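Sliders, numbers and a very good kind of teal

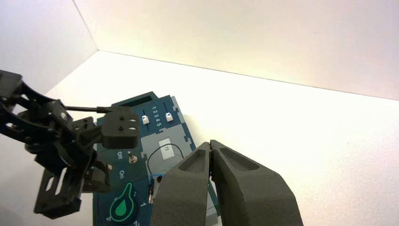
I have a soft spot for anything with controls you can push around, and task boards have become my favorite version of it! If you grew up taking apart the family radio (guilty), you'll get it right away. The one I've been daydreaming over is dark teal with gray panels, and it has two little white slider knobs with the numbers 1 to 5 printed between them, running sideways along the board. I love that printing. It makes me think of the old mixing desk at Biltcombe, where I spent most of one March learning which fader did what.

My friend Sena Agbenyega wants to build one with me from scratch, and we've already been arguing over parts - she wants rotary dials, I want sliders, as many as will fit. The wire will be mine to sort out too. I love a thin black one looping over the top, but Sena would hide every inch of it underneath. We've set aside 18 evenings for the whole thing, which sounds like plenty until you remember how slowly I solder. Next up is picking the paint, and I'm holding out for teal!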